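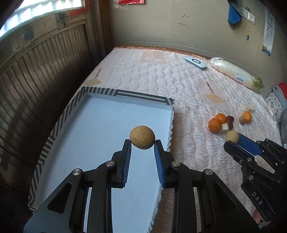 Cladbridge Textile Workshop, Quilting and Bedding Bench
Notebook, January 27, 2023

Puckering along the quilting lines, continued. The last batch of covers from Kirui went flat off the machine and puckered after washing, worst near the long edges. Beatrice Mbwambo thinks it is the thread. I still suspect the batting, but we agreed to try the thread first since it is the cheaper thing to change.

Cut four swatches from the same length of cotton sateen, all with the same polyester batting and the same backing. Two quilted with the cotton thread we have been using, two with the polyester from the Nornirbridge order. Same needle throughout, new at the start. Top tension left where it was for the Kirui covers. I marked the grain direction on the back of each swatch in pencil, then found that the pencil does not show on the gray backing, so the marks were redone with a stitch of red thread in one corner.

Wash: one swatch of each thread at 60 degrees, the others by hand in cool water. Dried flat on the rack by the window. No iron.

Results. The hot-washed cotton swatch puckered clearly, with short ripples running across every seam. The hot-washed polyester one also rippled, less, and mostly where the lines cross. Both cool-washed swatches are nearly flat. So the thread matters some, but the sateen is shrinking too and I should have washed a piece with no quilting in it at all. Will do that next.

Beatrice points out that the bobbin was still wound with cotton for the first polyester swatch. She is right. It is marked in the corner with a second red stitch and should not be used for comparison. That leaves the polyester result weaker than I wrote it above. 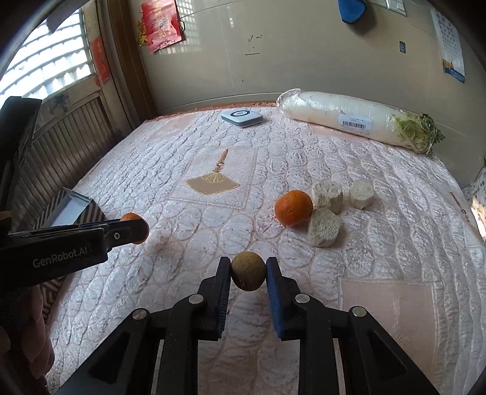

Stitch pattern is the other thing to sort out before we cut more cloth. Straight channels show every ripple, and a customer will see it from across a room. Curved lines hide it better. The pink bedspread with the rounded, scale-like stitching is the kind of layout I have in mind – the surface is already up and down all over, so a little extra draw along a seam would be hard to pick out. I would leave off anything like the embroidered fan and tassel. Dense embroidery pulls on the cloth in its own way and would confuse the test. Beatrice has a paper template for a scale repeat in the flat drawer, but the curve is tight and our foot may not follow it at speed.

Feed dogs cleaned and oiled. A lot of lint under the plate.

Still to do:
Wash unquilted sateen, hot and cool, and measure both ways.
Repeat the polyester swatch with polyester in the bobbin.
Lower the top tension and run the cotton again.
Ask Skedero whether their sateen can be bought preshrunk, and at what width.
Scale pattern on scrap, slow speed first.

Swatches are pinned inside the cupboard door. Please leave them up until the repeat is dry.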